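Mireille Coste
@mireillecoste

Desk cleanup thread, 1/4. I moved one stack of paper and look who I ran into

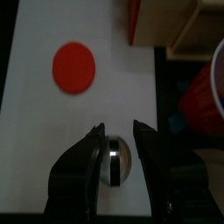 little silver ball, round red dot

2/4 I'm pretty sure it's from the marble run I bought at Starkanness last May - the one with 211 pieces. I had written this ball off completely!! So shiny too, you can see the light in it

3/4 Branislav says put it in the jar with the rest. The jar is in the hall closet, behind the vacuum, so for now it's living in a bottle cap (they roll, ask me about my baseboards)

4/4 Still to do: the pen drawer, the cables, two bags of receipts. Tea first. If anyone has a drawer divider they like, send me a link - mine is an old egg carton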